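Workshop Layout and Storage > Benches and Shelving
Thread: Finally happy with our sorting bench! (long, sorry)
Started September 20, 2025

sandrine_b
Member, Cemolbridge

Okay, so some of you will remember my grumbling last winter about our bracket stock. Everything was in one heap, the little offcuts mixed in with the good stampings, and you'd spend half your morning fishing around for a matching pair. Well, it's sorted! Or it's getting sorted, and I'm so chuffed with how it's working that I wanted to share.

The bench has two surfaces now. Green cloth over one part, hard blue-grey top next to it. Cloth is for anything you're picking up and putting down a lot, hard top is for parts you want to slide and line up. Bulk bins live on the slotted grey shelving behind, within arm's reach. I used to have them under the bench and my knees have opinions about that.
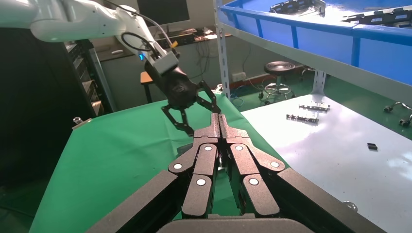
Cloth side and hard side, with the big blue bin up on the shelving.

Questions I'd love help with: does anybody else run a cloth surface for metal parts, and how do you keep it from bunching up? Ours has soft folds in it no matter how often we smooth it down. I've thought about clips, battens, even double-sided tape (please talk me out of the tape).

gumleaf_mathis
Member
Posts: 1,388

Don't do the tape. I did the tape. You'll be rubbing grey gunk off the bench until October.

Love the two-surface idea though! I've got cloth across the whole lot and it's a nuisance the minute you want to square something up. Might pinch this. For the folds, a timber batten along the front edge with the cloth wrapped under it works a treat. Cut it long so it overhangs each end by 20 mm or so and you can pull it off to wash the cloth.

renata.godoy
Member

Going to disagree on the cloth altogether, sorry Sandrine. Stamped parts have burrs, burrs catch in the weave, and then you've got a thread hanging off a tab you have to pick clean before it goes anywhere. We went to a rubber mat at Listuvell three years ago and never looked back. It's quiet, it wipes down and it stays flat. Cloth is lovely for watches and cameras. For sheet metal I can't see it.

Also, glossy hard tops drive me up the wall. You get the overhead lights bouncing straight back at you and a shiny part just vanishes into the glare.

gumleaf_mathis

Depends what rubber though, Renata. The cheap stuff marks everything and it pongs. And a decent tight felt doesn't snag much at all if the parts have been tumbled first.

renata.godoy

IF they've been tumbled. Big if in most shops I've worked in!

E_Tudose
Member

What about the bulk side? I'm more interested in the bins than the bench, to be fair. Do the large brackets go in with the small strips, or do you keep them apart? We had Purumard dividers in ours and they popped out every time somebody leaned on them. 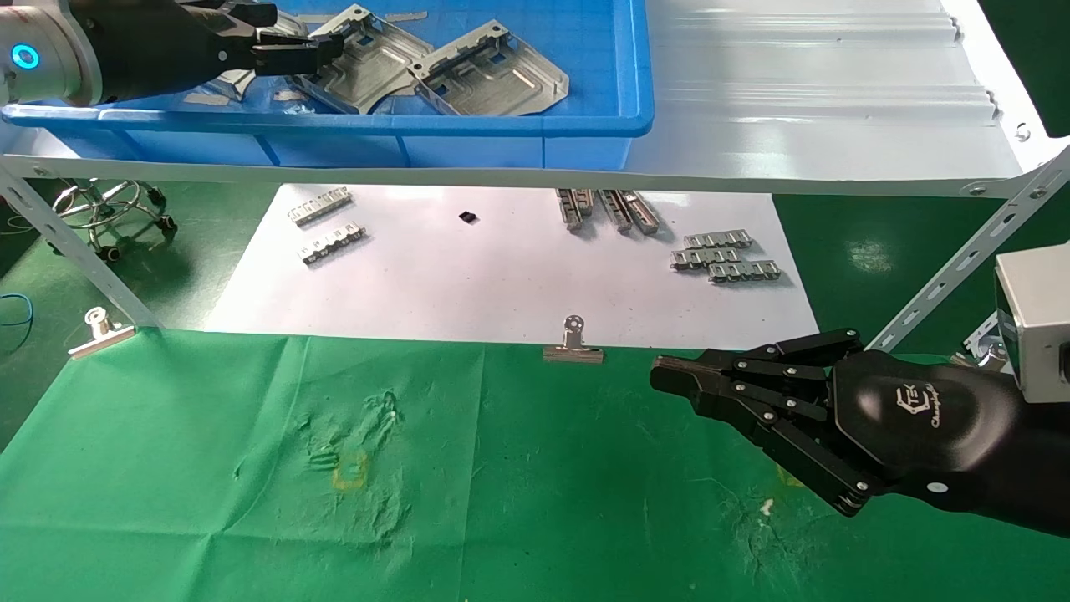
Sandrine Bodin
Parts Room Coordinator, Texier

Emilian, great question, and you've caught me out a bit. The big stampings go in the blue crate on the shelf, just a couple at a time so they don't lock together (those bent flanges and square holes hook onto each other like you wouldn't believe). The thin strips are meant to be separate. As you can tell from the floor of the crate, a few thin ones still end up in there with the brackets, and they lie so flat that you can miss them completely. Would love a fix for that. I haven't tried dividers.

Renata, fair point on the burrs, and I do agree about the glare! My answer so far is a big sheet of white paper. It goes down on the green and the small parts get laid out on top, so the slotted and perforated pieces show up beautifully, and so does anything tiny and black. It's cheap as chips, you can pencil notes beside each group, and when it gets grubby you bin it and tear off another. It's become my favourite thing in the whole room.

I try to keep the long chain-like bits off on their own side of the sheet so they don't get tangled up with the window strips. Works most of the time.

armelle_d
Member

Paper is brilliant! We do the same with butcher's paper off a 25 m roll screwed to the end of the bench – pull, tear, done. Brown is a bit gentler on the eyes than white if you're at it all day, but for dark parts white wins easily.

For the flat strips hiding in the crate: line the bottom with something ribbed. A bit of corrugated plastic from an old sign is perfect. The strip sits up on the ridges and you can get a fingernail under it. On a smooth bin floor they may as well be glued.

E_Tudose

Corrugated sign plastic, why have I never thought of that. I've got a pile of old real estate boards in the garage. Colour matters too, I reckon, dull silver on mid blue isn't bad but I'd go darker.

renata.godoy

All right, I'll give you the paper. Paper over rubber mat would be better still, though. I'm not budging on the cloth.

sandrine_b

Ha, I'll take that! Mathis, I'm cutting the batten this arvo. Armelle, do you fix the ribbed liner down or just drop it in? And which way do you run the ridges, long way or across?

armelle_d

Just drop it in, cut it snug. Ridges across the crate for us, so you're pulling towards yourself along the groove... hang on, no, that's the long way in yours if the crate sits sideways on. Whichever way runs towards you.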